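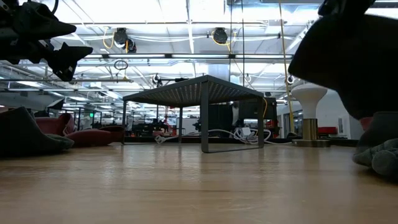
## Hitanis 5, grasp planner

We've run the Hitanis planner since February, mostly on soft items on and near a small perforated metal riser. Planning is quick, with a median of 54 ms on our machine. It handles the riser legs well if you load them as separate boxes — one big box blocks every path underneath.

Perception is weaker. Dark fabric loses depth points, and the Ferkus plugin only partly fixes it. Logs are clear and replay works.

Four out of five. I'd buy it again.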